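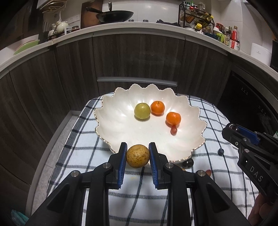 Por Judite Morais | 1 de febrero de 2025

Montar un frutero para la mesa lleva 5 minutos si la fruta ya está lavada. Yo uso un bol blanco de borde ondulado con filo dorado, sobre mantel de cuadros.

1. Saque toda la fruta del bol y déjela en el mantel. Pase un paño seco por dentro, también entre las ondas.

2. Revise las piezas una a una. Una piel amarillenta con motas oscuras no obliga a tirar nada - apriete un poco y, si está firme, vale. Las blandas, a la nevera y para hoy.

3. Ponga primero lo grande. Las mandarinas van juntas, con el rabito verde hacia arriba si lo conservan.

4. Rellene los huecos con uvas y arándanos. Los que rueden por el mantel se recogen al final.

5. Sacuda las migas y centre el bol.

En verano cambio la fruta cada dos días. Desde octubre aguanta más, salvo las uvas.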